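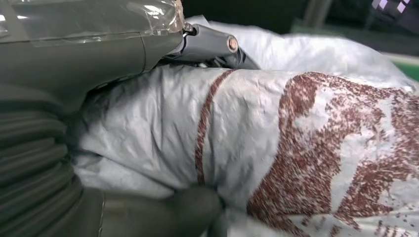

Marit Hellström wrote to ask whether the open day would show robots doing a real job or a show put together for guests, and whether a person with no technical training would get anything out of it. She added that she had been to two such events elsewhere and had come home with a pen and a tote bag.

The handling work shown at the Trevareo open day is the same work carried out on other days of the year. No technical training is needed to follow it. Answers to the questions most often sent to the visitor office are given below.

General questions

When is the open day?
The open day will be held on 2020-10-17. Doors open at 9:30 a.m. and the last group enters the hall at 3:15 p.m. A smaller winter visit is planned for January, and places for it will be announced on the notices page.

Where does it take place?
All demonstrations are held in the Trevareo handling hall at Rurndale, which is entered from the yard side. The office building at the front of the site will be closed to visitors.

Do I need to book?
Yes. There are 200 places in all, and each booking is for a set entry time. A booking may cover up to four people. If you can no longer come, please cancel by e-mail so that the place can be passed on.

Is there a charge?
Entry is free. Parking in the Flondmont lot is also free to visitors who show their booking at the gate.

The demonstrations

What will I see?
Each group attends one bench demonstration, in which a robot hand handles soft goods, and one talk on how the hall is run. The visit lasts 72 minutes from entry to exit. Alvar Tveit gives the morning talks and Danica Paulík gives those in the afternoon. Both will take questions at the end.

Why are sacks and fabric used, and why not boxes?
A box keeps its shape when it is picked up. A woven sack does not. It folds, it sags, and it may present a different surface each time the hand comes back to it. Soft goods are the main subject of the work at Rurndale, and the open day reflects this.

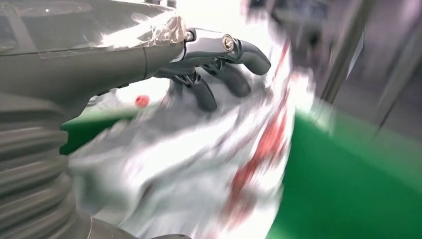 How does the hand take hold of something that has no fixed shape?
The hand does not look for a handle or an edge in the way a person might. It comes down over the material, closes on whatever fold lies beneath it, and adjusts its grip from there. Visitors who wish to follow this closely should watch the fingers one at a time. They need not all be doing the same thing: one may reach down toward the white fabric while the uppermost stays curled forward in a hook. The red band on the material is also a useful guide for the eye, as its curve shows how the cloth is lying on the green surface.

Does the robot ever drop things?
Yes. Missed and lost grips are part of the work, and staff will not restart a demonstration to hide one. The practice log for the current bench holds 1,945 attempts, of which 678 are marked for review. Printed copies of the log summary will be on the table by the exit.

May I operate the robot?
No. Visitors may not touch or operate any machine, and must remain behind the yellow floor line while a demonstration is under way. Staff may ask a group to step back further at any time.

Practical matters

Is the event suitable for children?
Children aged eight and over are welcome with an adult. There is no stroller parking inside the hall.

Is the hall accessible?
The hall is on one level and the yard entrance has a ramp. A limited number of chairs can be placed at the front of each group. Please mention this when booking, or write to Alcides Fagundes at the visitor office.

What should I wear?
Closed shoes are required. Long scarves and loose straps must be left in the lockers, which take a one-dollar coin and return it.

May I take photographs?
Photographs are allowed in the handling hall without flash. Tripods are not permitted. Please do not photograph other visitors without their consent.

Can a school or company send a group?
Groups of more than four are not booked through the public form. Requests should be sent in writing to Fiachra Lynch and should state the size of the group, the age range if the group is from a school, and two possible entry times.

Will food be available?
Water is provided. Food and other drinks may not be taken into the hall. The canteen on the Flondmont side sells soup and sandwiches until 2:00 p.m. and accepts cards only.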